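3.2 What people put on top of the bed

We went into the home visits expecting to learn about mattresses and pillows, and came away with pages and pages on quilts. Almost everyone wanted to talk about the top layer! Of the 70 households that let us into a bedroom, 20 had at least one quilt or coverlet older than the bed it lay on, and in those homes the conversation usually started there and took a long time to leave.

The interview guide asked only one question on the subject ("What goes on last when you make the bed?"). We had meant it as a warm-up. By the second week Czarnecka had stopped treating it as one, and the later interviews give it a full page of notes. This makes the early and late visits hard to compare in places, and we say so where it matters. The full set of coded remarks comes to 1119, of which 267 concern the top cover. The rest are spread over sheets, blankets, pillows, heating, pets and the general question of who makes the bed and when.

3.2.1 Prints and where they sit

Small floral prints on a pale ground were the pattern people had the most to say about. They called them "sprigs," "little bits," "grandma flowers" and, in one household in Jasińska, "confetti." The liking for them was practical as much as anything. A pale ground makes a small room feel larger, several people told us, and a scatter of tiny flowers hides a tea spot or a pulled thread much better than a plain cloth does. One woman turned her quilt over twice during our visit to show us a mend, and could not find it either time. We never found it either.

Larger motifs were treated quite differently. Fruit, animals and big roses were things people had an opinion on, and they often went to one side of the bed or to the foot, where they could be seen from the door. We had guessed that mixed prints would be explained as thrift – using up what was in the bag – and a good number were. But just as many people told us they had picked a loud fabric to go with a quiet one on purpose, and were pleased to be asked. A retired bus driver in the Nemance group had strong views on strawberries (always on pink, never on green) and walked us through three covers to make his case. Makowska's field notes from that afternoon run to eleven pages.

Figure 4 gives a good sense of the pairing. The printed quilt has a white or cream ground with tiny sprigs and leaves in green, red, pink and blue, and on the left comes a large pink section with red strawberries and green leaves. The two do not match in scale at all, and they sit together very happily. Combinations of this kind came up again and again in the interviews, usually under the heading we coded as "quiet and loud."

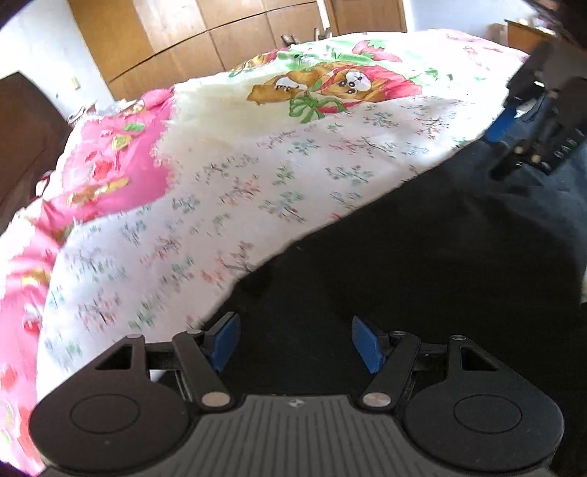

Figure 4. Printed quilt on a bed, with the small floral print and the pink strawberry section.

3.2.2 Straight, folded or thrown

How the cover is left in the morning turned out to be a richer topic than the cover itself. We coded three finishes. "Straight" means pulled up to or over the pillows with the sides hanging evenly. "Folded" means turned back or stacked at the foot. "Thrown" covers everything else, and the word is the households' own.

People moved between the three much more freely than the earlier Kitard survey had led us to expect. The same person might leave a bed thrown all week, fold the quilt when the window was open, and pull it straight only for visitors. Light quilts were straightened more often than heavy ones, and beds with one side against a wall were straightened least of all. Anyone who has tried to reach the far corner of such a bed will know the feeling. Two households had solved this by sewing a loop of tape to the corner nearest the wall, so the quilt could be tugged into place with one hand. We liked this enormously and have since copied it at home.

Storage came into it too. Where there was a chest or a deep shelf in the room, the best quilt tended to live there and a second one did the daily work. Where there was no such place, the best quilt simply stayed on the bed all year, August included, with a sheet underneath and a fan going. The people of the Woka group, whose bedrooms were the smallest we visited, nearly all did this, and several said they slept better under the weight.

3.2.3 Washing

Washing habits were harder to pin down, partly through shyness. Most people aired their quilts far more often than they washed them, over a balcony rail or the back of two chairs. Patchwork made from mixed fabrics was washed least, out of worry that a strong color would run into a pale one – a fear that several people had earned the hard way. Section 4 returns to this point with the laundry diaries.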